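Prandov Cell

The Prandov cell is a two-arm robotic workstation for the disassembly and reassembly of desktop computers. It was set up at the Kanstead workshop by a group led by Iara Quiroga and entered regular use on June 22, 2019. The cell is best known for its maintenance routine, written by Josefien Cuypers and later adopted with small changes at the Cerosow site.

Layout

The two arms work over a table of slotted aluminum rails. The rails allow fixtures to be moved and clamped again without drilling, and the position of each fixture is recorded on a setup sheet kept with the cell. The computer is laid on its side with the side panel off. Small parts are held in a gray 3D-printed fixture at the left of the case, which has recesses and raised holders. The right arm carries a black gripper with a camera module mounted beside it.

Setup

A new computer model requires a full setup, which takes 190 minutes under the Cuypers routine. The operator squares the case to the rails, teaches the approach points for each part, and runs every motion at reduced speed before release. Cables are the usual source of difficulty. They are moved clear of the drive cage by hand, and the approach points are checked again afterward.

Work on a Dell desktop at the cell: the drive and its blue carrier appear in the second and third views.

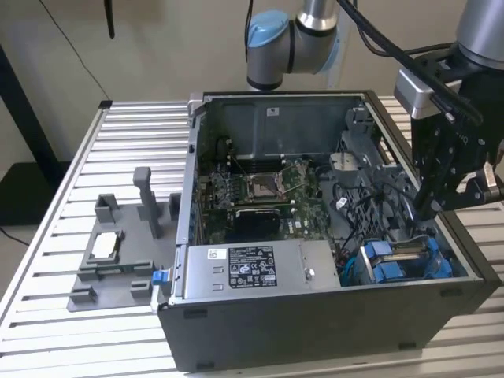
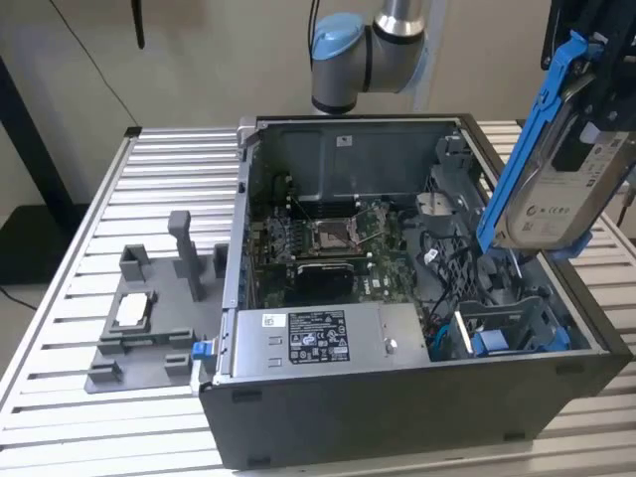
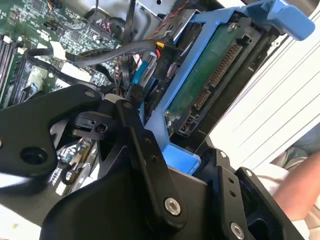 Maintenance

Routine care is divided between the operator and the technician. The operator wipes the table rails, checks the fixture for cracks, and confirms that the gripper opens and closes over its full travel. Every 50 cycles the screws on the finger plates are checked with a torque driver. The technician inspects the arm cables every 100 cycles and replaces any tie that has begun to cut into the jacket.

After any change to the fingers, the wrist camera must be calibrated again. Irén Barta introduced a short check for this purpose in which the arm visits four marked points on the table. If any point is missed, the cell is stopped and the full calibration is carried out.

Repairs

The most frequent repair is replacement of the printed fixture, whose thin walls wear where parts are set down. A stock of spares is held at Kanstead. In May of the following year, the right arm was taken out of service for a fault in its wrist joint. Bautista Insaurralde traced the fault to a damaged connector, and the joint itself was kept. The repair is described in the Hosoda notes, a set of service records maintained by Florencia Mansilla.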